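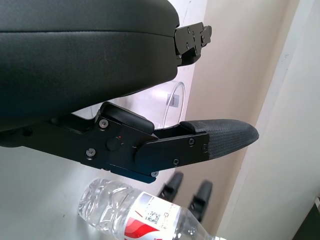
Section 3: Setting up a petty cash float in Rundis

Set up the float before any cash is handed out. Each float has one holder, one opening balance and a short list of categories. Keep the categories broad. A black metal bracket put together with small screws, like the one shown, is entered as a single item under Parts, and the screws are not listed separately.

1. Open Accounts and choose New float.
2. Type the holder's name as it appears in the staff list.
3. Enter the opening balance. The standard float is £50.
4. Set the low balance warning to £20.
5. Add your categories, then press Save.

Note: the opening balance can't be changed once the first purchase has been entered. To correct it, close the float and start again from step 1.

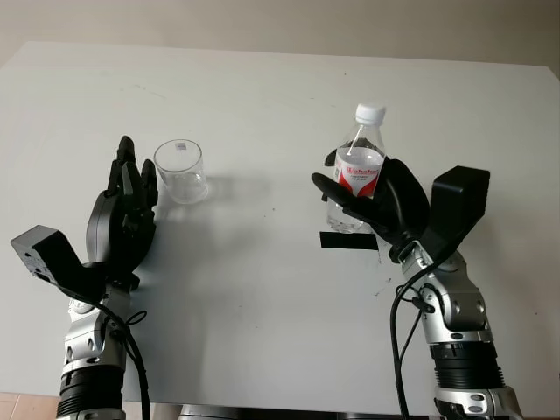
Varus Finance Office: Petty Cash and Expenses
Guide last revised October 2021

Entering a purchase

6. Open the float and choose Add purchase.
7. Enter the total on the receipt, including VAT.
8. Pick a category and attach a copy of the receipt.
9. Press Save. The new balance shows at the top of the page.

Purchases without a receipt need a signed slip from Lucyna Stępień or Roman Sadowski. Use form 19.

Caution: don't put personal money into the float to cover a shortfall. Stop spending and ask for a top-up.

Topping up

10. Count the cash and enter the amount under Check balance.
11. If it matches, choose Request top-up. If it doesn't, add a line in the Comments box and send the float to Barbara Wróbel for checking.

Top-ups are paid within 3 working days.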